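From: Aroha Rakena
To: home-automation-talk
Date: Monday, June 10, 2024
Subject: Re: Re: chores, again

Vivevska wrote:

> I don't see why you keep moving the goalposts. Two years ago you
> said a machine would never fold a towel. Now they fold towels and
> you say towels are easy. The table-clearing work is getting good
> and it's getting good fast. I'd bet on something in ordinary
> kitchens before my dishwasher dies, and my dishwasher is old.

I did say that about towels and I'll eat it. I was wrong about towels. I would still like to see one folded in a room where the towel came out of the dryer inside a fitted sheet with a sock stuck to it, which is how mine come out.

My trouble is with the word "good." The Tovar people put out a figure in February: 300 tries at wiping and sweeping a tabletop, 29 failures. Fine, that's better than nine in ten. Now do it at my house. We clear and sweep the table three times a day, so I'd be getting a failure every third or fourth day, and the report doesn't tell me what a failure is. Did it leave some rice behind, or did it put a glass on the floor? Those are very different evenings. I wrote and asked. I got a nice note back with a link to the same report.

Then look at the size of the job. A cup, a little brush, something that looks like the blade of a small dustpan, on a bare table. Two grippers with soft orange pads on the fingers. A four-year-old can be talked into this for a raisin.
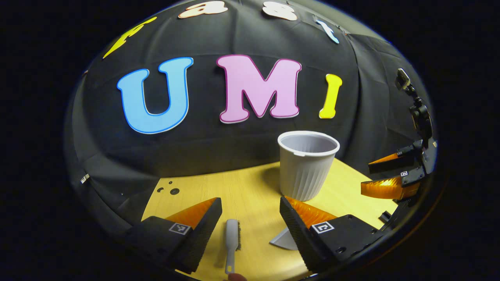
Isov wrote back to me off list that I have this upside down, and that a small brush is a harder thing to hold than anything on my counter. The handle is thin, it lies flat, and once you have it you need to push down evenly while the other hand keeps the pan still against the table. He said a person does that without looking and a machine has to be shown it over and over, and that he would sooner trust a result on a brush than a result on a big stiff box. He also said I was being rude about the raisin.

All right. I grant him the part about the two hands. I tried sweeping crumbs last night paying attention to what my left hand was doing and it was doing a lot. It tilts the pan, it drags it back an inch, it leaves that line of dust and goes after it again. I'd never noticed.

But hard for the machine and useful to me are still separate questions. The Zeralard shop trial is the one I'd point to. They wanted a bench swept and the hand tools put back at the end of each shift. 3000 dollars a month for the lease, and the write-up says it saved 690 minutes over that month. Work it out. That's eleven and a half hours, so they paid more than 260 dollars an hour for sweeping, and it doesn't say whether they counted the time someone spent standing next to it.

So my list of what I'd need to see before I change my mind:

One table, in a home, with the mail on it.

The same machine for a month, with every stop written down, including the ones where somebody nudged a cup over for it.

A price with the service calls in it.

If anyone has a report like that, please post the whole thing and not the video. I'll read it.

Vivevska, what kind of dishwasher?

Aroha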